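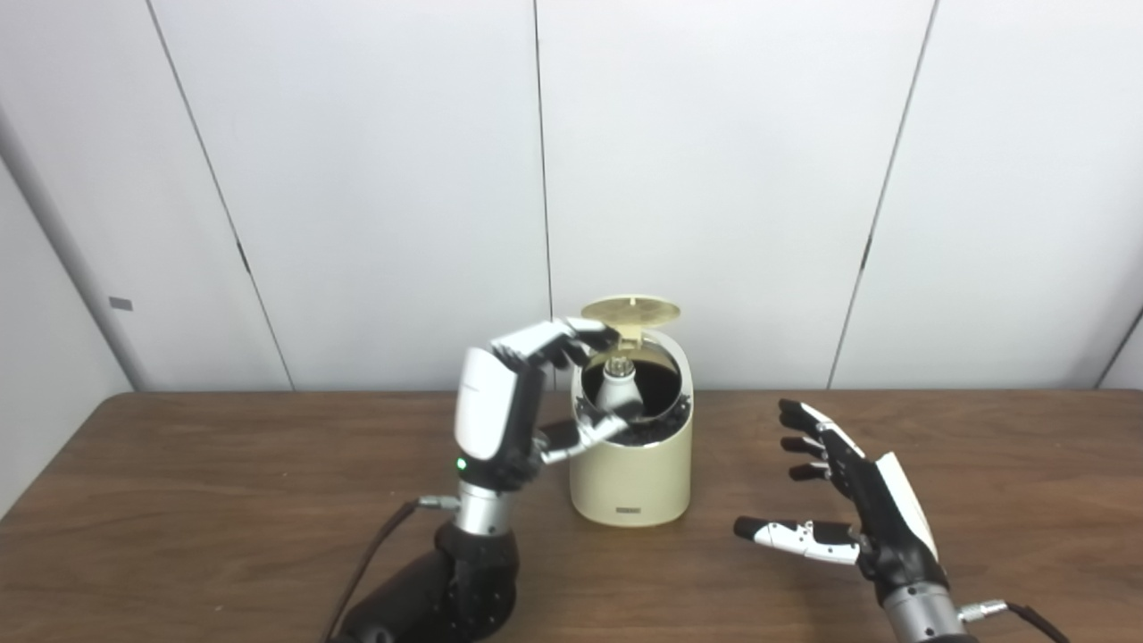 Regel vier müsse weg, meinte Hajnalka Rácz, und zwar noch vor August, sonst unterschreibe sie gar nichts mehr.

Ich saß mit meinem Brötchen daneben und tat so, als würde ich lesen. Regel vier war nämlich von mir! Regel vier lautete: Greift eine Hand in ein Gefäß, bleibt die andere offen, sichtbar und ohne Berührung, bis die erste wieder draußen ist. Ich hatte den Satz an einem Abend geschrieben, an dem ich eigentlich ins Kino wollte, und ich fand ihn schön. Man findet ja selten einen Satz schön, der in einem Regelwerk steht.

»Und warum soll die weg?«, fragte ich, sehr beiläufig, mit vollem Mund.

»Weil kein Mensch so arbeitet«, sagte Hajnalka. »Ich halte die Dose fest, wenn ich reingreife. Du hältst sie fest. Meine Mutter hält sie fest.«

Da hatte sie leider recht. Ich habe es am selben Abend zu Hause ausprobiert, mit der Zuckerdose, linke Hand rein, rechte Hand in der Luft wie ein Verkehrspolizist, und die Dose ist prompt weggerutscht. Zucker überall, auch im Toaster. Das habe ich im Büro natürlich nicht erzählt.

Man muss dazu wissen, dass Winthorpe damals 22 Regeln hatte und dass jede einzelne davon bei Van Damme in der Halle ausgedruckt hing, in einer Schriftgröße, für die man sehr gute Augen braucht. Wir schrieben sie, die in Darnen mussten danach leben. Sonda — so hieß die Maschine, und ich habe nie herausbekommen, wer sie so genannt hat — hielt sich immer daran. Die Leute eher nicht. Regel elf zum Beispiel: niemals in den Arbeitsbereich langen, solange das Programm läuft. Ich habe Duyên Hầu mit eigenen Augen nach einem Kugelschreiber langen sehen, mitten im Lauf, und die Frau hat Regel elf geschrieben.

»Das war ein Reflex«, sagte Duyên, als ich sie darauf ansprach.

»Eben«, sagte ich. »Gegen Reflexe haben wir doch die Regel.«

Sie hat mich dann zwei Tage lang nicht gegrüßt.

Jedenfalls fuhren wir alle drei nach Darnen, um Regel vier zu verhandeln. Ich hatte mir im Zug eine richtige Rede zurechtgelegt. Eine Mühle, wollte ich sagen, ist ein Gerät mit einem Innenleben, und wer die zweite Hand am Gehäuse hat, hat sie schnell auch am Schalter, und dann steckt der Daumen der ersten noch drin. Bei einer Hand, die 3000 Euro Reparatur kostet, will man das nicht, und bei einer aus Fleisch erst recht nicht. Ich fand das unschlagbar. Hajnalka aß mir gegenüber Weintrauben und sah so aus, als hätte sie die bessere Rede.

Die hatte sie auch. Sie sagte im Besprechungsraum nur: »Und wenn das Gefäß kippt?«

Tja. Mein schöner Satz sagte zum Kippen kein Wort. Offen, sichtbar, ohne Berührung, und wenn die Dose zur Tischkante wandert, dann schaut die offene, sichtbare Hand eben höflich zu. Duyên malte währenddessen kleine Dosen auf ihren Block, eine nach der anderen, alle im Fallen. Ich glaube, das war ihre Rache für den Kugelschreiber.

Wir haben bis kurz vor sieben gestritten. Zwischendurch wollte ich die Regel einfach hinschmeißen, dann wollte Hajnalka sie plötzlich behalten (sie widerspricht gern, auch sich selbst), und irgendwann hatten wir auf dem Whiteboard eine Fassung mit 70 Wörtern, die sich las wie ein Mietvertrag. Duyên wischte sie ohne zu fragen weg und schrieb darunter, was heute noch gilt:

Die freie Hand bleibt offen und in der Nähe. Sie darf stützen, wenn das Gefäß rutscht. Sie darf nichts schalten.

»In der Nähe«, sagte ich, »was heißt denn das? Das kann man doch nicht prüfen!«

»Eine Handbreit«, sagte Hajnalka.

»Wessen Hand?«

Da haben wir zum ersten Mal an diesem Tag gelacht, alle drei, viel zu laut, und jemand von Van Damme steckte den Kopf zur Tür herein und fragte, ob wir noch lange brauchten, der Raum sei ab sieben vergeben.

Auf der Rückfahrt gab es keine Plätze mehr nebeneinander. Ich stand im Gang und schrieb Duyên, ich hätte da noch eine Idee zu Regel elf, und sie schrieb zurück, ich solle es wagen. Zwei von den alten Regeln sind später übrigens noch rausgeflogen, jetzt sind es 20. Und meine Zuckerdose hat inzwischen einen Gummiring unten dran.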